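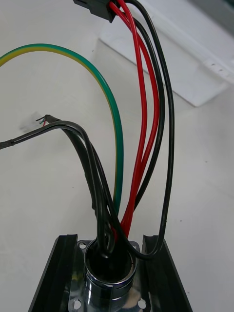
Checking Oter: Does the Wire Tracker Help With Plug Insertion?
Stuart Sugden, Kushnir Lab, project report

1. Why I did this

Our group has used Oter as its perception package since January. It takes the wrist camera stream, finds wires and connectors, and gives a pose for the plug to Tolton, our motion planner. Everyone in the group says it works. When I asked what "works" meant, I got three different answers, and one of them was a video.

I wanted a number I could defend. My question was small: if a plug is somewhere near the board, is the pose from Oter good enough for Tolton to plan an insertion without a person nudging it?

2. Labels

I pulled 1,070 images from the wrist camera logs and marked the plug corners by hand. After throwing out images too blurred to mark, I had 1,011. I did all the labeling myself, so my own habits are baked into the ground truth. A second person should redo at least part of it before anyone quotes my results.
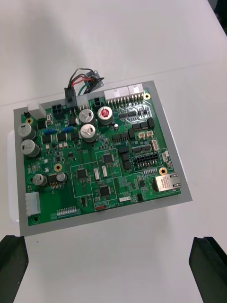

The confidence score is the part of Oter I trust least. It is one value per detection, it is always high, and Tolton uses it to decide whether to move or to look again. I plotted it against my hand labels and could find almost no relation between the two. Most of the bad detections came from the crowded side of the board. There the black plug with the bundle looping up out of it has small black connectors on both sides, and from above they all look like dark rectangles. Oter would pick one of the neighbors and report the same confidence it gave to the right answer. The white headers did much better, but I would not call that a success of the method. They stand out against green, and a color threshold might do as well. I didn't have time to test that.

3. Insertion runs

I ran the full chain 46 times on the bench. Each run began with Oter finding the plug, then Tolton planned the grasp and the approach to the socket. I logged the planned pose, the pose reached, and whether I had to step in.

I stepped in on more than half the runs. The grasp was rarely the cause. Once the fingers close around a small plug they hide most of it, and Oter keeps publishing a pose anyway.
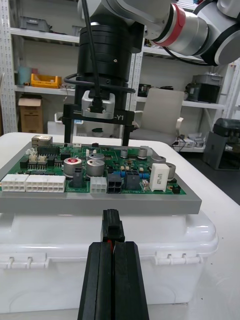

As far as I can tell from the code, it carries the last good pose forward and adds the arm motion. This assumes the plug did not shift in the fingers when they closed. The assumption is not written down anywhere in the docs, and there is no flag in the message that says the pose is a guess. I added one. With the flag on, Tolton stops and asks for a new view, and this cuts down on bad approaches but makes each run slower.

Ivano, our replay tool, was supposed to let me rerun these cases offline. It drops messages when the log gets long. One log of more than 4,000 messages came back with gaps right at the insertion step, so I went back to raw logs and a short script.

4. Loose harnesses

I also tried picking up a harness lying loose on the table. I only have a few attempts and did not score them.
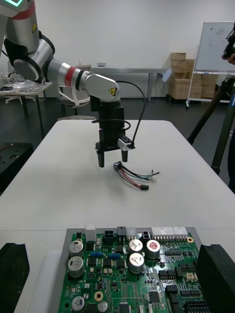 Figure: Arm above a loose wire harness, board tray in front.

Oter often joined two wires into one where they lay close together, and the grasp point landed between them. A planner can't fix that.

5. What I would do next

Replace the confidence score with one checked against labels. Keep the "pose is a guess" flag. Compare against the color threshold before spending more time on training. My script and labels are in the group folder, along with the raw logs for all the runs, including the ones I stopped by hand.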